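Nunside Shared Workshop
Evening Course in Home Robotics
Handout 6: Building and Checking the Hand-Held Gripper

Purpose of this session

Participants will finish the hand-held gripper begun in the previous session and bring it to the point where it can hold a light object without crushing it. The same linkage will later be fitted to the Sonwood arm, so the pivots must be sound before any motor is added. Each bench works in groups of 2.

Before assembly

Check every printed link against the parts sheet. The holes for the bushings are printed slightly small and must be opened by hand. A bushing should go in under firm thumb pressure – if a hammer is needed, the hole is still too tight. Links that have cracked at a hole are to be reprinted. Glue is not accepted as a repair at a pivot.

Assemble the left and right sides separately, then join them at the body. Fit the springs last. Tighten each pivot screw until the joint stops moving freely, and then back it off until the link falls under its own weight.

Finger pads

Wrap both pads in tape, keeping the seam off the gripping face. The two faces should meet flat when the jaws are closed. A pad that meets only at the tip will tilt whatever it holds, and the mounting block must then be loosened and reset.

Holding test

The test object is a paper cup, taken by its sides. Close the jaws slowly and stop as soon as the cup is held. Note any bend in the wall of the cup on the record sheet, together with the spring used.
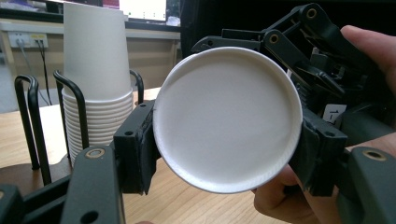
Kollár objects that a paper cup is too forgiving a test, and that a gripper which passes it may still drop a smooth glass jar. The point is fair. The cup test concerns light force only, and a jar of 375 grams will be used for grip strength in the next session.

Endurance

A gripper that passes the holding test is opened and closed 2000 times over the following weeks, in sets agreed within the group. After each set, inspect the bushings for play and the tape for lifting edges. Record the results in the Grurkix log at the front desk.

To be handed in

One record sheet per group, with the bench number at the top. The workshop closes at 18:00 on Monday, and sheets left on the benches after that time will be returned unmarked.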